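Clean the bench before you touch the code

I've been looking after the Kneath cell for two winters now, and if I've got one opinion worth the space on this page, it's that most of the faults we chase in automation are housekeeping faults wearing a fancy hat. I know how that sounds. Bear with me!

Our cell at Udport does soft goods. Caps, mostly, and a few odd bits of fabric that Uven sends over when they've got a new style to try. Somebody with a pair of handheld grippers shows the job over and over - pick the cap up, hang it on a rack - and the recordings get used to train the arm. So the bench where the showing gets done matters every bit as much as the arm does, and it gets a tenth of the love. People will spend a whole afternoon arguing over a learning rate and then set up on a table that's shifted a hand's width since October.

My worst week on the job was a batch of 77 recordings where the tracking kept jumping. Everyone had a theory. The software was blamed first (it always is), then the lights, then me. I finally sat down with a cloth and a torch and found a smear across one of the marker plates, right over the dots. Sunscreen, I think. I wiped it, ran 6 more, and the jumping was gone. I was pleased and furious in equal measure.

Cables are my other hobby horse. A lead hanging off a gripper pulls on your wrist, only a little, and you stop noticing after ten minutes. But your hands start favouring one path, and then the arm learns your bad habit as if it were wisdom. I like a long loop of slack off the side of the table and I like to check it at the start of every session, coffee in hand, before anybody picks anything up.

And please, leave the foam on. Every new starter wants a bare table because it looks tidier. A gripper fingertip coming down a bit hard on a bare top is a repair job, and I've done enough of those to have a favourite screwdriver. Ours is scuffed and a bit grubby and I'm in no hurry to swap it.
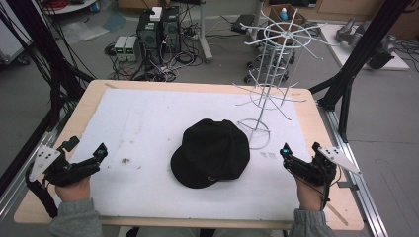 Cap and rack on the foam, a gripper in each hand.

The counter-argument I hear, usually from people on the Eneo side, is that a good system should cope with mess. Give it enough variety and it'll learn to ignore the smudges and the wandering table. Fair enough, and I do want variety. Turn the cap over, bunch it up, slide the rack along, go for your life. But a dirty marker isn't variety, it's a broken ruler, and our log was up to 2687 entries the last time I looked, with far too many of them traced back to something a cloth or a cable tie would've fixed.

So my vote, for whatever it's worth, is to put the wipe-down on the timesheet. Give it a line of its own and pay people for it. At the moment we squeeze it in while the computers are starting up, and on a busy morning it doesn't get done at all. I've asked for fifteen minutes a shift. I've been offered five, and I'm still arguing.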